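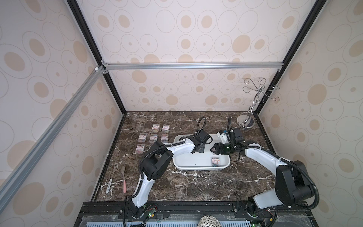 Dark marble tabletop with white veining

Cigars gone dry after three months in a desktop humidor – can they be saved?

Posted by Brayden Sandhu

I bought a Peko desktop humidor in April, the 98 litre one's smaller brother, and put 17 cigars in it along with the foam humidifier that came in the box. I topped the foam up with distilled water when I remembered. The dial on the lid has said 70 per cent the whole time so I left it alone.

Last night I cut one and the wrapper split from the cap nearly down to the band. It burned hot and fast and tasted of not much. I squeezed a few of the others and they crackle. The ones at the bottom seem a bit better than the ones on top.

Two things I would like to know. Can I bring the rest back, or should I write them off? And is the box itself faulty? I paid for it from the shop in Clornport and they will only take it back if there is a fault with the seal. I didn't season the wood before using it, as the leaflet only said to wipe it out with a dry cloth.

They are mostly Nukarton robustos, medium wrapper, nothing very expensive, but I would sooner not bin them.

Lavanya Bhat

They can usually be saved if the wrappers haven't split. The oils may have gone off a little but three months is not long.

First, don't trust the dial. The little ones set into the lid are often well out, and one that never moves is probably stuck. Do a salt test on it. Put a bottle cap of table salt in a sealable bag, add a few drops of water so the salt is damp like wet sand, put the hygrometer in beside it and seal the bag. Leave it eight hours at least, overnight is fine. It should read 75. If it says 81, then it reads six too high and you take six off from then on. If yours is glued in, buy a cheap digital one and test that instead.

Second, the wood. An unseasoned cedar lining pulls moisture out of the air in the box, and out of your cigars too. Take everything out. Stand a shallow dish of distilled water in the humidor, shut the lid and leave it for a week or so, checking the reading each day. Some people wipe the wood with a wet sponge but it can warp the lining, so I don't.

Third, the cigars, and go slowly with these. If you put dry cigars straight into 70 per cent the filler swells faster than the wrapper can stretch and you get more splits. Put them in a food box with a tight lid and a 62 per cent two-way pack for two weeks. Then swap to a 65 for another two, then a 69 if you like them that moist. Turn them every few days. Leave the cellophane on if they have it, just open the end.

For the seal, shut the lid on a strip of paper and pull. Try it on all four sides. If it slides out freely anywhere, take that to the shop.
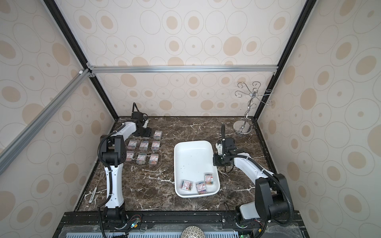

Marble tabletop and patterned wallpaper

The split one can be patched with a dab of cigar glue (plain pectin and water) if you haven't smoked it yet. It won't look nice.

Wahyudi Ong

Had the same with mine. Threw the foam away and went over to the packs, no problems after that. Cheaper cigars aren't worth a month of messing about in my opinion, just buy some new ones.

Jayanthi Kandasamy

Agree with most of what Lavanya has put, but I would stop at 65 for good. At 69 my robustos draw tight and need relighting. Also keep the box away from a radiator or a sunny window, as the reading drops when the air inside warms up.

One more check before you go back to the shop – look at the hinges. On my Raju box the back screws were loose and the lid sat slightly high on one side. Two minutes with a small screwdriver and it closed properly.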